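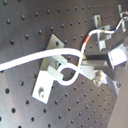

Somebody in the replies to my last post wondered why anyone would fuss over how a cable lies on an optical breadboard, as long as it's plugged in at both ends.

Fair thing to ask, and I've been turning it over all morning, so get yourself a coffee - this may take a few posts.

When I started at the Ollum lab I thought the same. I ran every lead the shortest way I could, tight as a clothesline, and I was very proud of how neat it looked. Then I leaned over to reach a mount, caught one with my sleeve, and spent the rest of the day lining everything up again.

So now I'm a slack person! I like a nice loose loop in the thick white cable before it gets down to the thin lead, and I want that loop sitting low among the brackets where my elbows don't go.

The little band of orange-red on the white lead makes me happy too. White cables all look alike by the end of a long day (we have about 17 in the drawer, and I love them all equally), and a bit of color gives your eye somewhere to land.

Brackets next. I'm fond of a plain aluminum one with a good solid foot and the screw head sunk down into it. You can slide your hand past and nothing snags. The Gurden catalog has fancier ones and I keep looking at them, I admit it, but the plain ones keep ending up on my board.

A small habit I picked up during the big April cleanup: before I bolt a foot down I give it 2 wipes, one for the board and one for the underside. Grit loves those tapped holes. It lives in there. I think it raises families.

If you're setting up a first board at home, please don't feel you need 3,000 dollars' worth of hardware. Buy a few brackets and more cable than you think you want, and leave yourself room to move things.

I still have to sort out the Zedano clips and find the short hex key, so the post on labeling both ends of a cable will be up after the weekend.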